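Regripping the Plundodska pair

The left gripper of the pair started dropping things in November. It was never a clean failure. A mug would stay put for a few seconds and then rotate out of the jaws, or a box would slide down until it rested on one corner. The encoder log showed the jaws closing to the right width each time, so I ruled out the linkage and went to the pads.

Both units are the hand-held kind, with no motor. You squeeze, the linkage closes, the encoder records the opening. That leaves few parts to look after: the fingertip pads, the pivots, the rubber grip pad, the encoder and its cable. I keep one notebook for both, with the left unit on the left-hand pages. Alcides Brandão set it up that way before he handed the pair over to me and I have not found a reason to change it.

The old pads had glazed. Wiping them with isopropyl brought the friction back for an afternoon, then it went again. I ordered replacements from Durent, who sell them in sets with the adhesive already on the back. Removal is slow. Warm the pad, lift one corner with a plastic blade, pull flat along the face. Do not use a metal blade. Ingeborg Kuhlmann did on an earlier pair and the scratches printed through every pad fitted afterward.

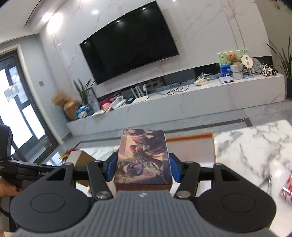
After new pads I check three things in order: parallelism, slip, and zero. Parallelism comes first because a skewed jaw will pass a slip check on anything soft. I use a hardback or a thick paperback, something with flat covers and a bit of give. Held upright between the blue pads, a book like the one with the red-haired figure in the dark cloak gives a long edge to sight along, and a small twist at the jaws is easy to see at the far corner. If it leans, I back off the screws on that finger, close the jaws on the book again and retighten with the load on.

The slip check is a steel block of 198 grams that I got from Simone Bragança. Grip it by the ground faces, hold for 3 minutes, turn the gripper on its side, hold again. I scribe the start position on masking tape. Any movement past the line and the pad comes off and goes on again, with a fresh wipe first.

Zero is last. Close the jaws empty, read the encoder, open fully, close again. I take 6 readings and write all of them down, including the ones I don't like. On the left unit the first reading was high and the rest agreed, so I put that down to the new adhesive settling and repeated the set the next morning. It held.

The right unit got the same treatment although its pads were still fine. Mismatched pads make the two sides feel different in the hand, and Kátia Coutinho noticed it within minutes the last time I skipped this.

Still open: the pivot caps on the right unit need to come off for grease, and I am waiting on a Flemov driver that fits them.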